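Haltelard Questions the Need for "More Storage" in Small Family Rooms

Haltelard, the home-organizing service, is asking parents to stop buying toy bins for a month and see if anyone misses them. The company's new Bare Floor guide, out in May, runs against most of what the storage aisle has been telling families for years.

"I have yet to see a playroom fixed by a bin," said Uchenna Bako, who wrote the guide. "The bin fills up. Then you own a full bin."

The guide uses one room throughout, with a television on a stand, an air purifier, blinds, and a green hillside mural over a plain white lower wall. 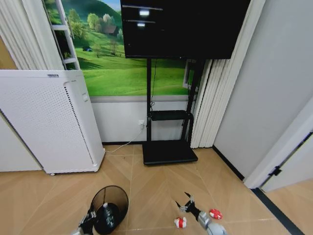 Bako is doubtful about murals too. They cost money, and children stop noticing them. Her one point in their favor is that people are slow to push a bookcase up against one, so the wall stays clear.

Rolling stands get a similar hearing. Haltelard sent 200 households a short survey before writing the chapter on screens, and Bako doesn't claim it proves much. Her advice is to pick a spot for the stand, run the cord along the wall and leave it there.
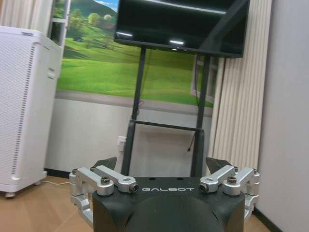 What the guide asks for

Pick up toys from the floor once a day, in the evening. Keep one wastebasket in the corner and empty it. Leave space on every side of an air purifier. Buy nothing until the month is over.

Senyo Opoku, who edited the guide, cut a planned section on color-coded labels. "We tried them at home," he said. "The labels ended up on the dog."
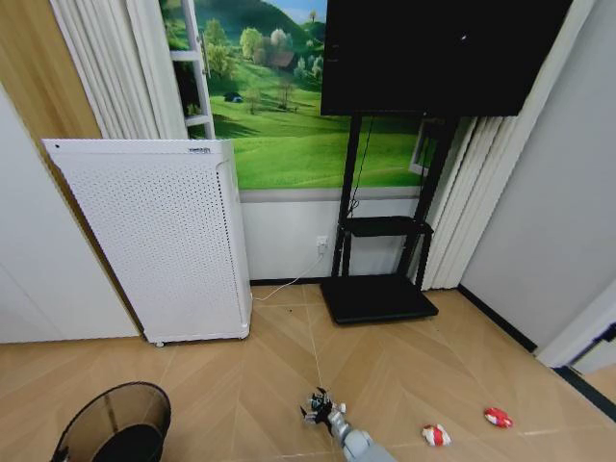

Haltelard makes no promise that a clear floor leads to calmer children or better sleep, and it would like to see the evidence from companies that do. A floor with two toys on it is quicker to sweep. The guide stops there.

The first printing is 1,000 copies, free on request from Haltelard. Press questions go to Hậu Lục.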